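Tips for teaching your robot kitchen jobs by remote control
By Birthe Bergmann

I have recorded 1,243 demonstrations at Sonwood, most of them with snacks and dishes. These are the habits I would keep.

Clear the table first. Leave only the things the task needs.

Practice the motion five times before you press record. Your own hands must know the way.

Move slowly near the plate. If you hurry, the robot learns to hurry also.

With bags, close the fingers a little, wait, then close more. A chip bag is slippery and it turns in the hand - Esben lost many good recordings like this.

Keep the other hand open and a small distance from the plate, so it is ready but does not push.

Change the place of the plate every few recordings. Otherwise the robot knows only one spot.

Delete the bad ones the same evening. Later you will not remember which they were.

Stop when your shoulders are tired. After 200 recordings in one day mine were not worth saving.

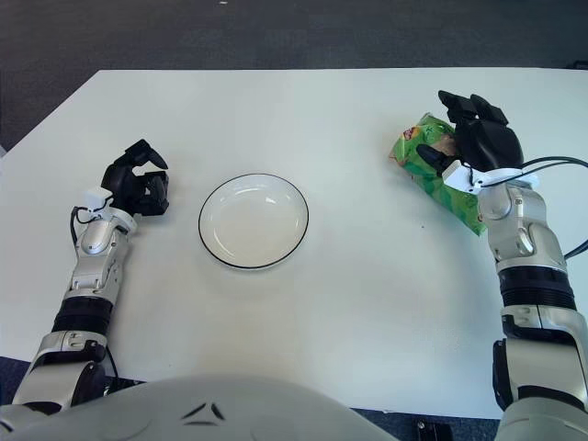 Green snack bag in the right hand, plate still empty.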